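Arnomthorpe Tea Fair, upper hall

The leaflet promised 14 growers and "a morning that will change how you drink". I paid at the door in December and kept my coat on, the heating being as optimistic as the leaflet.
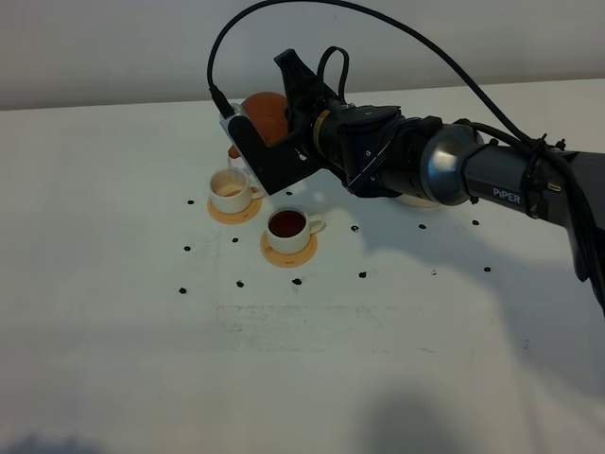
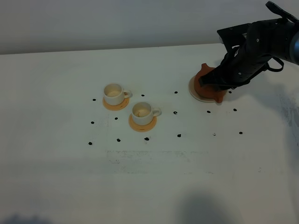

Tiburcio Carrillo gave the opening talk, on why hill-grown leaf costs what it does. He blames altitude, hand picking and small harvests, and I would have believed him sooner with a price list to look at. He was firmer on crockery. White cups, he said, show the colour of the liquor, and I'll give him that – white cups like the two on the orange saucers do make a pale tea easier to judge. Whether a clay pot improves the taste is another matter. Bernice Issahaku, at the Monell stall, swore that it does after 200 brewings. I asked who had counted.

The blind tasting was better. Of the 4 teas poured, I preferred the cheapest, and so did Eino Mustonen, who sells the dearest. He took it well. Lunch was a cheese roll. I bought one small bag of the cheap one and caught the early bus back to Gostitz.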